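Wolinier Two-Finger Adaptive Gripper – tried on the bench at Flarnasden

Stock status: to order, 19 working days
Weight limit as listed: 2 kg
Supplied with: mounting screws, 30 cm cable, finger pads

We stock a lot of grippers that promise to pick up anything. Kadon's sales sheet for the Wolinier says it "adapts to any household object," and a line like that makes our bench staff reach for something awkward. Yasmine El Ouafi ran the trial, and the notes on this page are mostly hers.

The build is better than the brochure had us expecting. The finger joints turn on proper pivot bolts and the hardware takes an ordinary hex key, so you won't be hunting for a special driver. We are less sure about the finish. Matte gray looks smart in the box, and we'd like to see it again after a December of daily use.

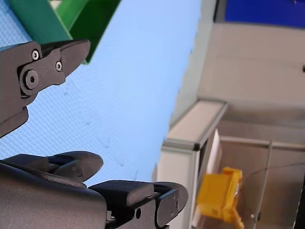
Gripper finger with hex socket screws and pivot bolt, second gripper assembly below.

Drink cans are a fair test – smooth, round, and easy to crush if the force setting is off. The sheet gives one default force for everything. Yasmine turned it down before she started, and we suggest you do the same. Güven Tatlı thinks the default is fine for full cans. He may be right, but few people buy a gripper to handle only full cans.

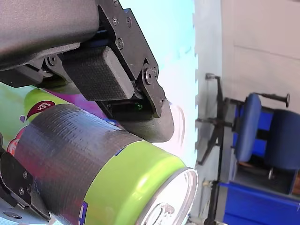 Pads are the part we would budget for. The listing calls them "long life" and gives no number of cycles, so we asked. We were told 484 hours, with no word on what load that was measured at. Treat it as a guess until somebody shows the test.

We also compared it with a jointed, multi-finger hand. A hand costs more, has more small pins to check, and takes longer to set up. It gives you more ways to hold a can, and we can't say yet if that's worth the money for simple pick and place work.

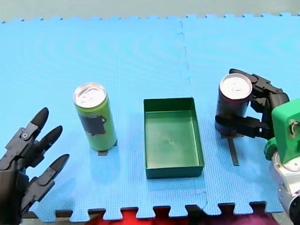 Can I use my existing controller with the Wolinier?
Most likely, if it has a free serial port, but ask us for the wiring sheet before you order. The adapter is sold separately and can't be returned once opened.

Page last checked 27th September.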